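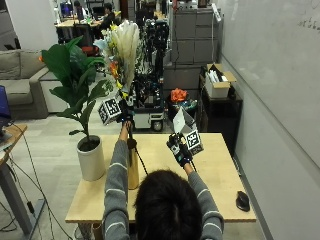
Robot Software, Part Two
Notes for session 5: Where was the hand, and when?
Delali Gyamfi, May 2018

Read these before the session. Last year's group read them after, and you can ask them how the coursework went.

1. What we are trying to get

By the end of the pipeline we want a list of poses, each with a time, that a controller could follow. A pose is a position and an orientation. It is always a pose of one thing as seen from another thing, and if you write one down without saying which two things, I will hand it back. "The gripper is at 0.3, 0.1, 0.2" tells me you own a computer.

We use four coordinate systems in this course: table, marker, camera and tool. Write them out in full in your variable names. I know that T_table_marker takes longer to type than T2. I have also spent an evening in July working out that T2 was the inverse of T1 in one file and of T3 in another.

2. Finding the marker

The square black and white patterns are there to make life easy for the detector, which needs four corners and a readable code in the middle. From the four corners, the known side length and the camera calibration you get the pose of that face. The cube has several faces so that turning it does not lose it at once. When two faces are in view, solve for both together, using the known shape of the cube. Do not solve them one at a time and average the results. Rotations do not average the way you would like, and the handout for session 4 has the unpleasant details.

A single flat face seen nearly straight on has a second solution which fits almost as well, tilted the other way. Your plot will show the hand snapping over and back between one sample and the next. Wrists do not do this. Keep both candidates and take the one nearer to the last good pose, with a limit on how far it may jump.

3. The wide lens
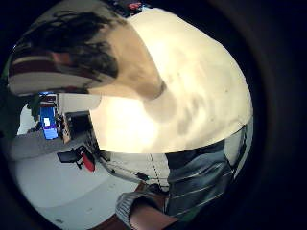
A camera on the tool travels with the tool, so its motion has to be worked out from whatever it sees of the room, and the tracker in Skiltix does this by following small points from one image to the next. It assumes that most of those points belong to things that stay put. Now look at how much of the circle a white top and a head of hair can take up, with the desk and the blue monitor squeezed over to the left. If the points on the clothing win the vote, the tracker will happily report the motion of the camera relative to somebody's shoulder, and report it with great confidence. Mask out people before you pick points, and log how many points are left. Under 40, mark the pose as doubtful and carry on.

Mask the black border too. The edge of the circle gives lovely sharp corners, every one of which stays perfectly still in the image whatever the camera does. Florneck masks it by default. Cordero does not, and its manual mentions this on the last page.

Use the fisheye model when you calibrate. The ordinary lens model will fit the middle well enough and then bend your walls in the wrong direction near the rim - a low average error can hide this, so plot the error against distance from the centre.

4. Clocks

The gloves, the fixed camera and the tool cameras each keep their own time, and each is sure of it. At a brisk hand speed, a few hundredths of a second is enough to put the fingers beside the object instead of on it. Take the speed of the hand from two sources, slide one curve along the other and keep the offset where they agree best. Do it at the start and at the end of a recording. If the two offsets differ, a clock is drifting and you need a straight line between them.

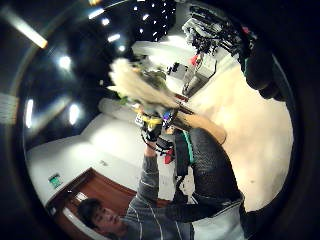
Fig. 2. Gloved hand holding a fluffy cream-white object, from a tool camera. Note the blur in the fibres.

Long soft fibres make poor tracking points, for the same reason they make poor door handles. Take the object's pose from the hand while it is held, and say so in the log.

5. To hand in

The practice set has around 845 images. Run the marker detector over all of them, fill only short gaps, and give me one plot of position and one of rotation. Leave long gaps as gaps. A smooth curve drawn through nothing is a work of fiction and will be marked as such.

Send the settings file with it. Flirnoneck writes one each time it runs, over the top of the previous one, so copy it somewhere before you try "just one more thing".

Related items
Session 3: Calibration without tears
Session 4: Rotations, and why they dislike you
Session 6: From poses to a controller
Skiltix set-up sheet
Naming rules for coordinate systems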